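My mum turned 74 in November and has finally decided to learn to swim, and I am so proud I could burst (she'd be cross that I'm telling you all, so shush).

She goes with her friend Pendo, early, before the school groups get in. Two lengths of the shallow end so far, with a float and a lot of chatting!

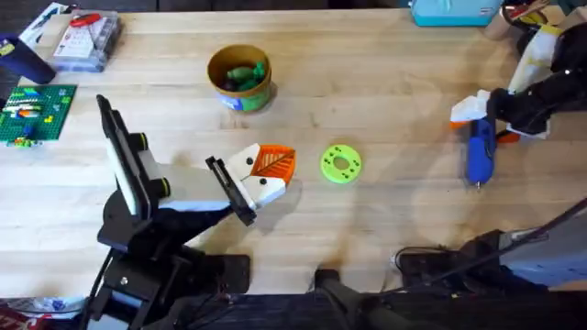 Pendo says the trick is breathing out under the water, and Mum says the trick is the hot chocolate afterwards. I'm going along next time, if I can find my goggles.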